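An Afternoon at the Wokov Open Day

I have been to enough open days to know that the parking is the real test, and Wokov failed it. The lot holds 50 cars. The rest of us left ours along the access road and walked in with our lanyards flapping.

Inside, the welcome desk handed out a map with four stops on it. The first was a talk on Dradulus, the scheduling software, which ran to 451 slides or felt like it. The coffee after that was good and I had two.

Stop three was the one I'd driven 500 miles for. Zuvine, the group upstairs, is teaching a robot arm to do network patching, the job I did by hand for most of my twenties, usually on my knees. I had pictured a glass booth and a man in a white coat. The demonstration area had a couch in it.
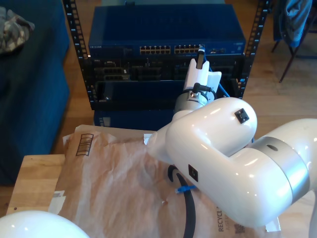 I picked a place near the wall and stayed for three rounds, which is two more than my group was scheduled for. The arm comes in toward the switch, slows to the speed of somebody trying not to wake a baby, and fusses over the plug for a while. A woman next to me whispered "go on" at it. I may have done the same.

Our guide was frank about the difficulties. Cables bend however they like. The ports sit close together, and a plug that is a hair off will sit there looking seated when it isn't. I could have told them that for free, having once spent a night in a basement over exactly one such plug.

Somebody asked when it would be faster than a person. The guide said speed wasn't on the list for this year, and somebody else asked about lunch.
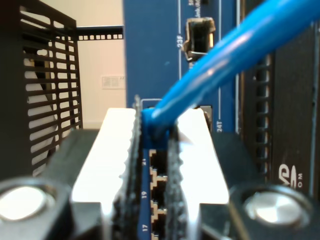

The gripper with a blue Ethernet cable at the switch.

What I liked best was how dull the talk got once the sales people had wandered off. We had a good ten minutes on finger pads alone: what grips, what slips, what wears out. A man from Amato, who make cable trays, took pages of notes and then asked if he could have a pad to take home. He could not.

Stop four was the gift table. I came away with a pen, a tote bag and raffle ticket number 1067, which won nothing. The next open day is in June. I plan to go again and park before eight.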